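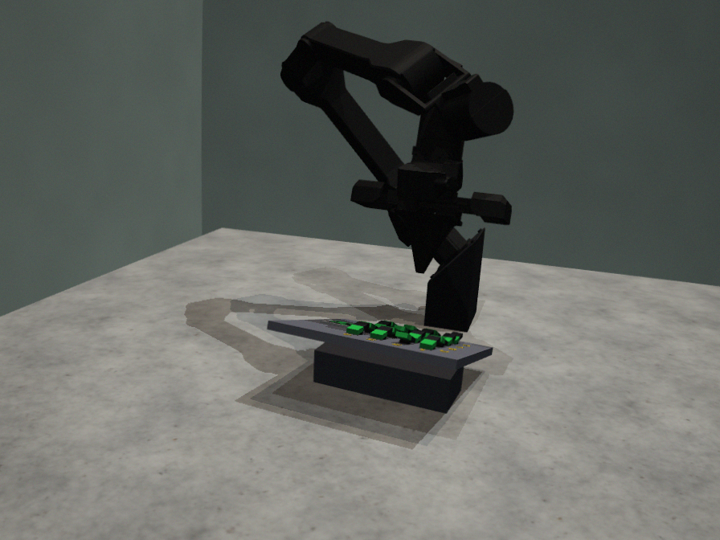 Tuesday, February, after lunch

Glaze notebook, test batch for the Sarby white. Picking up where I left off, since the last page ends with me writing "too runny??" and then a coffee ring.

So the problem is still the same problem. The Sarby white looks gorgeous on the small test tiles (soft, a bit buttery, breaks tan over the ridges) and then on an actual mug it slides down the wall and pools at the foot. I lost two mugs out of the last kiln to it. They stuck to the shelf and took a chunk of kiln wash with them when I knocked them off. I spent half of this morning grinding that shelf and my wrists are letting me know.

Florante Maglaya came by while I was grinding and asked how thick I was putting it on. I said normal. He asked what normal was. I had no answer to that, so fine, today is the day I start measuring the glaze instead of poking a finger in it and nodding.

What I did: sieved the whole bucket twice, let it sit while I ate, stirred it back up, then weighed out exactly 100 ml of it on the little scale. It came to 159 grams, so a specific gravity of 1.59. That's thick! My other dipping glazes all sit in the 1.40s. No wonder. I bet the lid has been sitting crooked all winter with the heater blowing on it and the water just wandered off.

Added water a splash at a time and stirred with the drill mixer in between. Got it down to 1.46 and stopped there. It feels like cream now. Before, it felt like pancake batter, and I had somehow gotten used to the pancake batter.

Then the tiles. I made a new set out of the Thoroddsen stoneware, the speckled one, standing upright this time with a bend at the bottom like a little letter L. The flat tiles I've been using are useless for this and I should have known it. Of course nothing runs when it has nowhere to run to! 20 tiles total, all bisqued last week.

How I split them up:

Five tiles, single dip, count of two
Five tiles, single dip, count of five
Five tiles, two dips, letting the first one lose its shine before the second
Five tiles over a thin coat of the Jelero slip, single dip, count of two

All numbered on the back in iron oxide wash, and I wrote the key on the inside cover of this notebook so it can't get separated from the rest. (Last time it was on a paper towel. The paper towel is gone.) 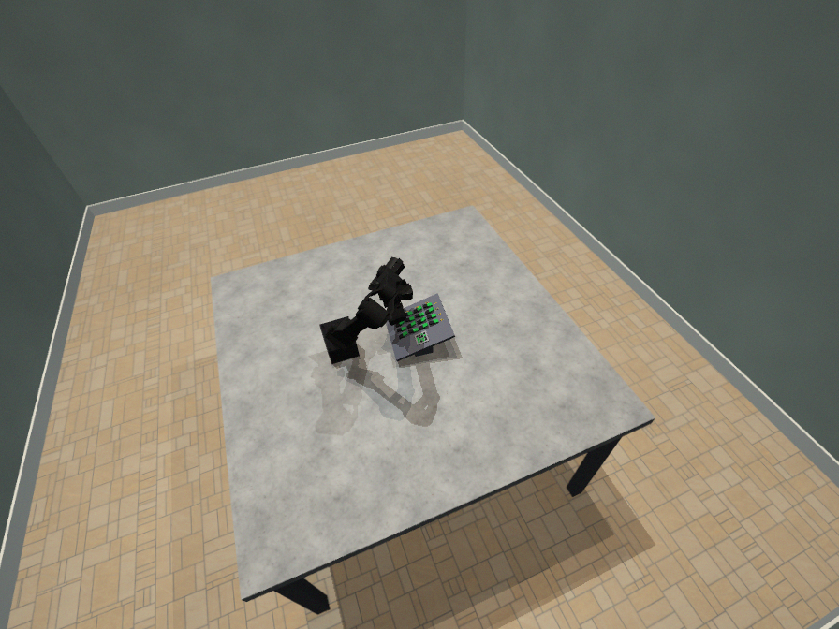 Later, same day

Forgot to say that the Jelero slip needs more water too. It was cracking as it dried on the first tile, so I wiped that one off, thinned the slip with a sponge's worth of water and started again. The wiped tile still has some slip down in the texture, so don't trust that one too much when it comes out. It's got an X next to the number.

The double dips are already bugging me. On three of them the second coat pulled little pinholes up through the first. I rubbed them over with a dry finger once everything was powdery, which usually closes them, and I left one alone on purpose so there's something to compare with. If the pinholes heal in the firing by themselves I'll be thrilled, because rubbing down pinholes on a full set of bowls is nobody's idea of an afternoon.

Also pulled my recipe card out and went over the numbers. The white has a lot of frit in it, more than I remembered, and very little clay. That explains why it settles like cement in the bottom of the bucket. If thinning doesn't fix the running, the next thing is to nudge the clay up a touch and take the frit down by the same amount, in a small batch, never in the big bucket. I know I'll be tempted. Florante, if you're reading this and I'm standing over the big bucket with a scoop, please take the scoop.

Loading notes: tiles on the middle shelf, on cookies, every one of them. I rolled the cookies out of the scraps from the tile slab and washed them with two coats. The bottom shelf is the celadon bowls from Lunia's order, which have to go through this week no matter what, and the top has the planters. I'm a little worried about the planters being so close to the lid. The top shelf in this kiln runs hot and has done so ever since the elements were changed. I've put a cone pack on each shelf so at least I'll know how bad it is and can stop guessing out loud about it.

Schedule is the usual cone 6 one, medium speed, with a 15 minute hold. I thought about adding a slow cool because the white might go more satin that way, but that would be changing two things at once and then I'd be back here in a week arguing with myself. One thing at a time. Slow cool goes on the list for the next round.

Evening

Kiln's on. Checked it a while ago and it was reading 83 degrees, still in the gentle first part with the lid propped, and there was a bit of steam coming off the top peephole. Planters, I'd guess, they were the last things glazed and those walls are thick. I'm going to leave it there longer than I'd planned before it starts climbing. I held a cold mirror over the peephole like I was taught and it fogged right up, so it isn't ready.

While waiting I labeled the buckets properly, with the gravity on each lid in grease pencil, and wiped down the wedging table. The tenmoku measured 1.44, so I left it alone. The clear was too thin and I've left it standing with the lid on tight so I can ladle some water off the top in the morning.

To do when it opens:

Read the cone packs first, before touching anything, and write them down here
Measure how far the white ran on each tile, from the line scratched at the bend
Check the X tile separately
Look at the pinholes under the lamp
Order more frit and a new 80 mesh sieve, the old one has a hole near the rim

Mirror's clear now. Lid down, peephole plugs stay out until it's glowing.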